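Short accepted at Skundport, now they want a "festival cut"?

lanternjaw
Sunday, July 21, 2024

Looking for opinions before I answer an email I've been avoiding. My horror short got into Skundport. It runs 16 pages on paper and a good deal longer on screen than it should, which I know, because everyone I've shown it to has told me while looking for their coat. The programmer likes it, wants it in the late block, and would like me to lose two minutes.

The short is called Fornalix. It's a woman, a cellar and a noise. The two minutes they're eyeing are the long take on the stairs, where she stands and listens and the audience gets to hear the noise decide something. It took us a whole night in April to get that take and I'm fond of it the way you're fond of a dog that bites.

They haven't said "cut it or you're out." They've said "we'd love to see a tighter version," and I've been rejected enough to know how politely a door can be held.

So do I cut, or do I write back something dignified and find out what dignity is worth in July?
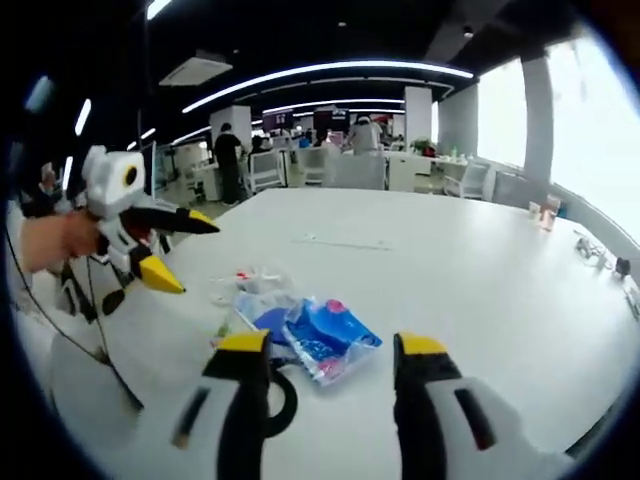 gristlemill
Cut it. I haven't seen your film and I'm already sure. Every short I've sat through in a late block had a staircase in it and every staircase was two minutes too long. People have been drinking since the first block. They'll give you one slow thing, and your title is already a slow thing.

pelt_and_bone
Disagree with gristlemill, as is tradition. If they accepted the film, they accepted that film. A programmer who wants a different one can go program it. I cut a scene for Bustura two years back because someone on the selection side "felt the middle." The middle got felt right out of it. It screened fine, people clapped, and I've never once wanted to watch it again.

gristlemill
People clapped though.

pelt_and_bone
People clap when the lights come up. It's a reflex, like blinking.

lanternjaw
For what it's worth, the stairs are the only part my sound person is proud of. The rest she refers to as "the dialogue."

oxbowreel
Practical question from someone who has run a block or two. Did they say which block and how long it is? Late blocks usually have a hard out, because the venue wants the bar back. Sometimes "tighter" is an artistic note and sometimes it's arithmetic. If it's arithmetic, ask whether they'd take the cut from your end credits. I've seen shorts with a crawl longer than the second act, thanking everyone's landlord.

lanternjaw
I just went and looked. My credits run a minute and ten. I thanked the hardware store. I thanked the hardware store twice.

oxbowreel
There's most of your two minutes. You're welcome.

tinroofmatinee
Here to complain about oxbowreel's advice, which is good, but which will lead you down the road I went down. I trimmed credits for a festival and forgot the one person who had lent us the house. She was in the audience. She's a lovely woman and she has not returned a call since. Make the credits faster, sure, but check the list against your call sheets before you export anything.

Also, and I'll say this quietly, has anyone outside your crew seen it? With a crowd, I mean. You can't tell if a slow take works from your own couch.

lanternjaw
My co-writer and I ran it for a handful of people at her office after hours. Nobody left during the stairs. One person asked if the file had frozen, so let's call it mixed.

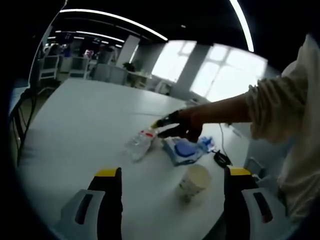
The timing argument is really about where the audience is when the noise starts, so I went through the take again last night with a notepad. The listening part is good for forty seconds. After that she shifts her weight, she looks at the door, she shifts her weight back, and I can feel myself directing her from behind the couch. So there may be a trim in there after all. Maybe thirty seconds, plus the credits. I don't love how close that gets me to what they asked for.

gristlemill
So you're cutting it. I'd like that noted.

pelt_and_bone
He's trimming. It's a different thing. A trim is when you found it yourself.

gristlemill
The programmer found it. He was told where to look.

lanternjaw
She, but carry on.

gristlemill
Apologies. She was told where to look.

mothwing_super
Lurker, short film person, no festivals to my name unless you count Berhe, where I was one of 136 shorts picked from 816 and played at ten in the morning to people who were waiting for the next thing. What I'd do is send them the trimmed version and keep the long one for everywhere else. Label the files so you can tell them apart. I sent the wrong one to a venue once and they screened my temp music.

pelt_and_bone
Two versions is how you end up with no version. You'll be asked at the Q&A which is the real one and you'll say something about process.

tinroofmatinee
Nobody asks that at a Q&A. They ask what the budget was, and then a man tells you about his own script.

oxbowreel
Ask for the tech deadline before you do any of this. If the print is due in a week, you need to leave room for remixing the sound under the new cut. The noise is going to be in the wrong place by thirty seconds, and your sound person is going to have feelings.

lanternjaw
She already does. I told her this afternoon. She said she could move the noise but that it would "know."

Email's drafted. I asked about the block length and the deadline, and offered the trim and the faster credits. Hardware store stays in, once.

gristlemill
Post the answer when you get it. And what was the budget?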